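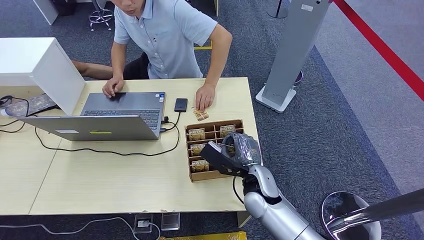
How does a robot know what to do?

A robot arm cannot decide anything without software. Software is the set of instructions that a computer follows. At the Clondon Centre, the software that guides the robot arm is called Mustitik, and it has several jobs.

The first job is perception, or making sense of what a camera sees. To a computer, a picture is only a very long list of numbers. Mustitik searches the numbers for shapes it has learned, such as a small packet or the side of a tray. It learned these shapes from 2,000 practice pictures.

The second job is planning. The software works out a path for the arm - up, across and down - that does not bump into anything. People may move things on the desk at any time, so an old plan may have to be thrown away and a new one made.

The third job is control. Each joint in the arm has a motor. Control software checks every joint 100 times a second and makes small corrections, much as you do when you carry a full cup of water.

Engineers use laptops to read messages from the software and to change its instructions.

Try it yourself: ask a friend to close their eyes, then guide their hand to a pencil using only the words left, right, forward, back, up, down and stop.

Page last reviewed: 2019-02-08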